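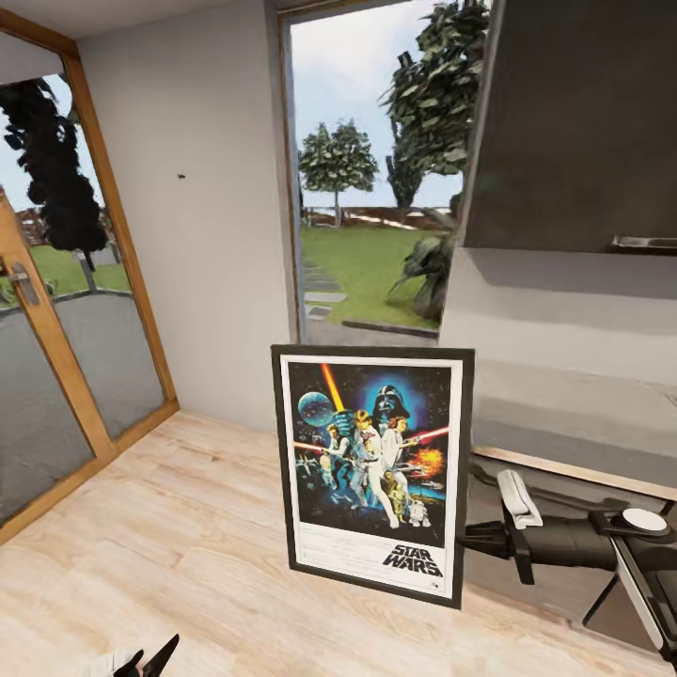

Route 30, Winter Timetable

The tram left the Ullard depot at 04:50 with no passengers and a full charge in both packs. The supervisor stood in the rear cab with a tablet and watched the figures. Her job title was Second Operator. The first operator was the vehicle.

The vehicle was a Brollik two-section unit on rubber tyres, guided by a painted line and a set of sensors under the front skirt. It had been in service for two winters. The manufacturer called it a tram, the city called it a bus for licensing purposes, and the union had a third word which did not appear in any document. It drew its power from overhead chargers at the ends of the route and ran on stored energy in between. It had no steering wheel. It did have a red lever, behind a small door, in each cab.

The Second Operator's instructions ran to 50 pages. Most of them dealt with the lever. It was to be pulled in the event of fire, derangement of the guidance system, or instruction by Control. Use of the lever had to be logged with a reason code. There were nine reason codes. Code nine was Other, and a form had to be filled in if it was used.

At Paul Street the doors opened for twelve seconds and closed again. One passenger had boarded, a man with a rucksack and a flask. He took the seat over the second axle, where the heater was.

"Cold one," he said.

"Minus four at the depot," said the Second Operator.

The tablet showed minus six on the road surface. Below minus five the vehicle changed its own settings. It lengthened the braking distance by a fixed proportion, reduced the top speed to 30 and began to compare the slip of each wheel with the slip of its neighbour. These changes appeared on the screen as a line of amber text, which she acknowledged with her thumb. An unacknowledged line turned red after a minute and was sent to Control.

The route climbed from Paul Street past the tile works to the reservoir, then came down on the far side to the Wosomau interchange. The descent was the part that the engineers cared about. It was long and even, with a bend near the bottom where the road passed under the railway. The painted line had been renewed in the autumn. In December it was covered with grit on most mornings, and the vehicle relied on a stored map and the kerb.

The Second Operator had driven the same road for years in the old diesels. She had braked for the bend at the third lamp post after the chapel. When it was icy she had braked at the first. She had never been told to do this. The vehicle, on its first day, had braked at the third lamp post too, and on its first icy day it had braked at a point between the first and the second. She had taken that as a difference of opinion.

At the reservoir stop four people boarded. The doors stayed open for nineteen seconds, as one of them had a pushchair. The vehicle knelt, waited and rose again. The compressor ran for a short time afterwards.

"Are you driving this?" asked the woman with the pushchair.

"No."

"Who is?"

"It is."

The woman looked at the front cab, which was dark, and put the brake on the pushchair.

They started down. The motors went over to regeneration and the needle on the right-hand dial moved past zero. It was not a real needle. An earlier version of the display had shown only a number, and the operators had asked for a needle. The packs took in charge at a steady rate. The road temperature fell by a degree, then by another. A line of amber text appeared and she acknowledged it.

The chapel passed on the left. The vehicle did not brake at the first lamp post. It did not brake between the first and the second. The Second Operator opened the small door.

Her hand was on the lever when she noticed the slip figures. All the wheels were reading zero. On a surface of minus eight, with grit on it, there should have been some movement between them, a tenth or two. Zero meant perfect grip or no reading at all. There was no amber line, so the vehicle had no fault to report. It was comparing each wheel with its neighbour, as designed, and finding that they agreed.

The second lamp post went by.

She considered the codes. There was no fire. Control had given no instruction. Derangement of the guidance system was defined on page 31 as a departure from the planned path of more than the width of a hand, and the vehicle was in the middle of its lane. That left code nine.

She pulled the lever.

The friction brakes came on in steps, rear section first. The flask rolled along the floor and stopped against the door well. The pushchair did not move. The vehicle lost speed over the length of four lamp posts and came to rest a short way before the bridge, with its hazard lights on and its doors locked. The display turned red from edge to edge.

"Is that it?" asked the man.

"For the moment."

She picked up the handset and gave Control the vehicle number, the location and the code. Control asked her to repeat the code. She did.

Through the windscreen of the front cab, along the length of the empty aisle, she could see the bend. Water had come down the face of the bridge in the night and frozen across both lanes. It was thick enough to have a lip. The painted line ran in on one side and came out on the other, and could be seen quite clearly in between.

Control said that a gritting lorry would be there in thirty minutes and that a relief bus would be sent to the reservoir side. It would be one of the old diesels. They asked whether she was qualified to bring it down empty, as the relief driver was short of hours. She said that she was.

The form for code nine had a box for the operator's observations, limited to 50 words. She sat on the step of the rear cab and began it while the passengers waited. She wrote that the slip readings had been identical on all wheels. She wrote the road temperature and the time. There was some space left over. After a while she added that the vehicle should be told about the first lamp post.

The display asked her to confirm that the lever had been returned to its normal position. She put it back, shut the small door and confirmed. The amber text cleared. In the corner of the screen the slip figures were still at zero, and this time, with the vehicle standing still, they were correct.

The man had got his flask back and was checking the lid.

"Does it learn?" he asked. "From that?"

"It gets an update at the end of the month," she said. "If they read the form."

The lights of the gritting lorry showed under the bridge, coming up from Wosomau at walking pace.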